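Notebook, bedroom set, Brotcombe
December 12, 2021
Subject: Fang left unit, width reading stuck during closes

Tidy-up task again on the bed: soft toys and small plastic ones in and out of the green cookie box, two hand-held units, one per hand. Same object list as last time. Skedau running on the laptop, logging both units.

Started normally. Zeroed both units with the jaws shut, then did a full open and close on each. Both read zero closed. Pads wiped down before starting.

First part of the session was single picks off the sheet. The silicone octopus toys are the ones I wanted most of, as they squash a lot and the width trace has a nice shape to it: fast close, soft contact, then a slow squeeze.
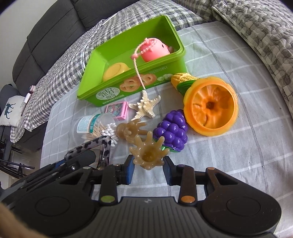 The first sign of trouble was in the plot window. On a pick that felt ordinary in the hand, the width trace came down, went flat well above the contact width, stayed flat, then dropped all at once to the right value. I took it for a logging hiccup and kept going. It did it again a few picks later, and after that on most closes. Opening looked fine every time.

I should have stopped at the first one. By the time I did stop we were at episode 66. The earliest flat section I can find by scrolling back is at frame 2957 of the running log. Everything from there on is suspect for width.

Checked in this order:

1. Skedau. Restarted the logger and did slow closes on nothing. Flat spot still there. Timestamps run straight through it with no gaps, so frames are not being dropped.
2. Cable. Swapped the left and right leads at the laptop. Fault stayed with the left unit.
3. Zero. Closed the jaws fully. Read 3 mm when it should read zero. Re-zeroed, opened, closed, 3 mm again, this time with the sign the other way. A plain offset would not do that, so something is moving that ought to be fixed.
4. Load. Repeated the closes with the second unit steadying the object, to see whether side load makes it worse. It does. With a push from the side the flat spot is longer.
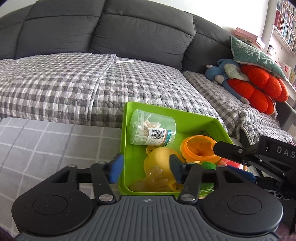 What I found on the bench

Took the left unit off the set and opened the back cover. The magnet for the width encoder sits in a small Hillico carrier pressed onto the end of the shaft. The carrier was turning on the shaft. I could move it with a fingernail. On a close, the shaft turned and the carrier hung back until there was enough torque to drag it round, and then it caught up in one go. That matches the trace.

There is a grub screw that is supposed to hold it. The screw was in place but backed out, with no trace of threadlocker on it. I fitted this carrier myself in September when the old one cracked. The build note for that day says "carrier fitted, zeroed" and nothing about threadlocker, so I assume I left it off.

The right unit has the same carrier. Opened it too. Screw tight, blue residue on the thread. Left it alone.

One safety point. While I was doing the slow closes with the cover off, I had my other hand on the linkage to feel for play, and got the skin of my thumb between a flat arm and the body. No cut, only a blood blister. The trigger was not locked. Cover-off checks get done with the lead unplugged and the jaws blocked open from now on. I have added it to the sheet taped inside the case lid.

Repair

Cleaned the shaft and carrier with alcohol. Degreased the screw, medium threadlocker, tightened, let it sit while I went through the log. Paint mark across the carrier and the shaft end so that any slip shows up by eye next time.

Put it back together and ran closes without a break for 15 minutes. Zero came back to zero. Paint mark still lined up. Then went back to the bed and repeated the octopus pick with both units, including the side push. 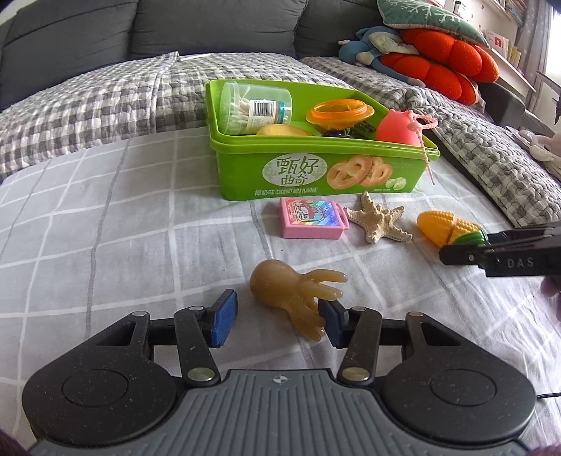 Repeat of the octopus pick after repair, left unit open, DAS unit in from the right.

Trace is clean on the repeats. No flat section on closing, with or without side load.

Data

Episodes before the first flat section are kept as they are. From frame 2957 up to the stop, video and pose are still good and only the left width is bad. I have flagged them in Skedau as "width invalid, L" and moved them to their own folder. Please don't try to patch the width by shifting it. The lag changes with load and there is no fixed number to add.

To do
- Redo the corn, grape and pumpkin picks, left hand only
- Order spare carriers and screws from Hillico
- Add a threadlocker line to the build sheet
- Have Skedau warn when closed width does not return to zero between episodes
- Check the paint mark at the start of the next session and write down the result, even if it hasn't moved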